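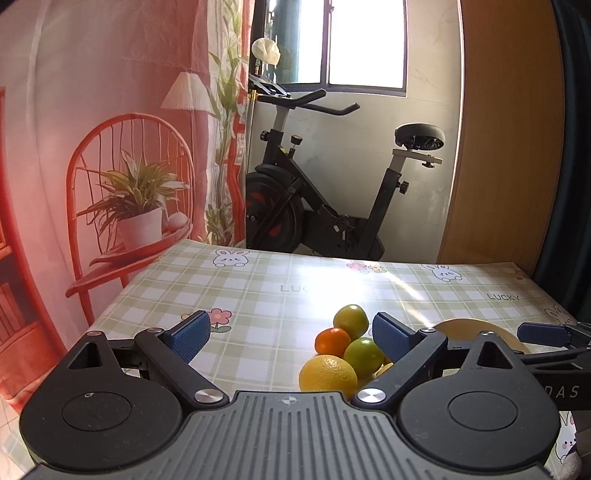 Rivbridge Robotics Club, Student Projects

Project report, Sabina Vlček and Jae-hoon Sung
24 June 2022

We set out to record 100 fruit-handling examples with hand-held grippers and ended up with 251. I am less impressed by that number than our adviser is. Nearly all of them use the same rabbit tablecloth, by the same window, in daylight. A policy trained on this may learn the cloth as readily as the fruit.

Jae-hoon labeled every example and marked 72 as poor, mostly for late finger closing. I relabeled a sample and disagreed with him on six. We haven't settled whose rule to use.

Round fruit in a tight cluster is also a narrow test. A lemon and an orange ask much the same of the fingers. Before anyone trains on the set, I want a second room, a plain table and some evening recordings. Jonalyn Mangubat has the label sheet until November.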